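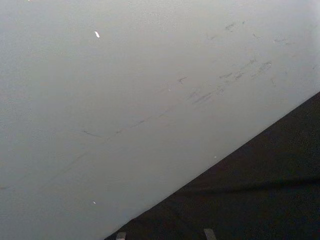 Gray scuffs on a pale matte surface.

Getting scuff marks off painted walls

Posted March 24, 2015 by Morena Dal Bello

Quick one today, moving out of the Giladley place in May and I have a hallway to fix before the walk-through. Same method I used at the last apartment. Works on most satin and eggshell paint. Flat paint is fussier, see the end.

What you need
Soft white cloths, old T-shirts are fine
Dish soap
Baking soda
A pencil eraser, the white kind
Bucket, warm water
Melamine sponge — last resort only

Step 1. Dust first. Dry cloth, top to bottom. Skip this and you get mud streaks.

Step 2. Test spot. Behind a door or down by the baseboard. Let it dry all the way before you decide anything. Wet paint always looks darker.

Step 3. Eraser. Short strokes, light hand. Gets most shoe rubber and the black stuff off luggage wheels. Brush off the crumbs.

Step 4. Soapy water. A few drops in the bucket, no more. Wring the cloth till it barely drips. Wipe along the mark, then rinse with a clean damp cloth. Soap left on the wall will grab dirt later.

Step 5. Still there? Baking soda paste, 2 parts soda to 1 part water. Fingertip in a cloth, small circles, 8 or so passes and then stop and look. Rinse twice, it leaves a white haze otherwise.

Step 6. Melamine sponge. Damp, hardly any presure. It's basicaly very fine sandpaper so it will take the sheen off if you lean on it. Shiny paint goes dull, dull paint goes shiny. Either way you see it from the side when the light's on.

Flat paint: eraser and plain water only. If that doesn't do it, touch up. Small foam roller, not a brush, and feather the edges out. Stir the can properly even if it's half full.

Scuff vs scratch — run a fingernail across. If it catches, cleaning won't help, you need filler.

Lucrezia Rinaldi asked about wallpaper. Vinyl yes, steps 1 to 4. Paper no, just the eraser.

Grease spots next time, that's a diferent job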